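Saturday, late, with the dishwasher humming

I told Naveen Agarwal I would write down what I thought while it was still fresh, so here I am with my tea and my bad handwriting. We drove out to Perkmont after lunch, and the whole way there he kept asking me what I'd hand over to a machine first if I could. I said the table. Clearing the table, every night, forever! He said he'd have guessed laundry, and then we argued pleasantly about towels until we missed the turn.

I've been thinking about that table ever since. When I clear one I don't plan anything, I just go round it, and my hands already know that the soda bottle wants holding one way and the snack bag quite another (you have to pinch it, and it gives). A jar of rubber bands is easy enough, but a paper cup standing upside down makes you pick it up and turn it over without squashing it, and I never once gave that a thought before today.
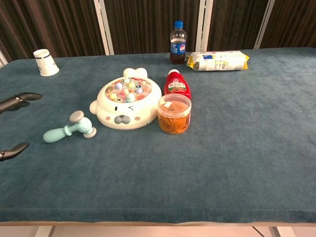 Then there's the matter of where it all goes. Ketchup to the fridge, cup to the cupboard or the trash depending on who's asking, and a toy mallet belongs with its toy, which any four-year-old could tell you even if she wouldn't do it. Naveen thinks the picking up is nearly solved and the deciding will take longer. I think he's too generous about the picking up. He says 80 percent would satisfy him, and I said that in my kitchen the other 20 is what ends up on the floor.

So, can they do it yet? My answer tonight is a little, slowly, and I'd still want to be in the room. I'd give it another look next August if Naveen will drive. Must remember to return his umbrella.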